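Sixty more before we change rooms

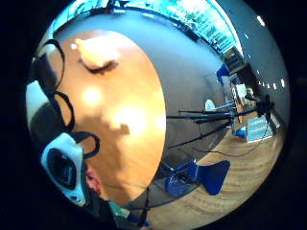
I spent September collecting grasp examples for the Alow model, mostly on my own and mostly standing up. The target was 60 clean recordings per object, and I throw out any where I pause too long before closing the fingers. The cables are the part I'd change first. They loop above the sensor housing and I have to keep checking that they don't pull on my wrist. The glare off the orange-tan surface bothers me too. There were two bright spots on it, and I want examples both with and without them.

Ruan Rampersad trained on the first batch and says the model reaches well but lets go early. My guess is that I let go early. I've started holding for two seconds at the end of each recording. Next batch goes to him when the Kimness set is done.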